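7 February 2018

Evening, second day with the Kiltham trial. Kettle on, laptop still warm.
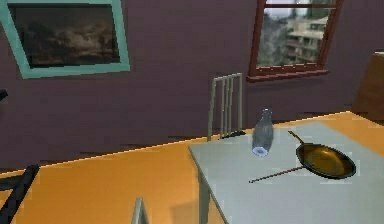

I got the install finished before lunch. Kiltham sells this as a ready-to-run kit of simulated rooms for testing manipulation policies, and the trial gives you 40 rooms out of the full library. The price on the quote is 3,075 for a year, one seat. I have until the end of February to say yes or no.

Setup took longer than the manual says. The physics package wanted an older driver than the one I had, so I rolled back, rebooted, and lost most of an hour. After that it ran. The dining room loads in a few seconds and the reset button works the way it should. You pick a room, pick the objects, and it drops them on the table in a new arrangement each time. There is a setting for how messy the drop is. I left it on the default.

The look is rougher than I expected for the money. Edges come out jagged at the low resolution, and the colors are strong, orange floor and purple wall. The chairs are fine. The frying pan is better than I thought it would be, with some shine on the inside. I don't care much about looks for our work, but the people at Plavville will ask, as they did with Vuvgate last year.

The camera tilt can be randomized too. I turned it on and got some steep angles. Good for training, bad for my stomach when I scroll through them quickly. I'll keep it on for the long run and off when I need to check something by eye.

Ran 100 episodes of the pan task this afternoon with our own policy. No crashes. It did hang for a while on 2 of them and then picked up again. I wrote to support and got an answer the same afternoon, asking for the log. Sent it.

What I still don't like is the export. It writes everything into one folder with long names, and Palma expects a folder per episode. I can write a script for that tomorrow. It should be in the product.

Also to do: try the thin objects. Long rods tend to sink into things in these simulators and I want to see how theirs handle contact. Ask about a second seat. Find out if the price includes updates.

Left the overnight batch running and went to make dinner. Soup again.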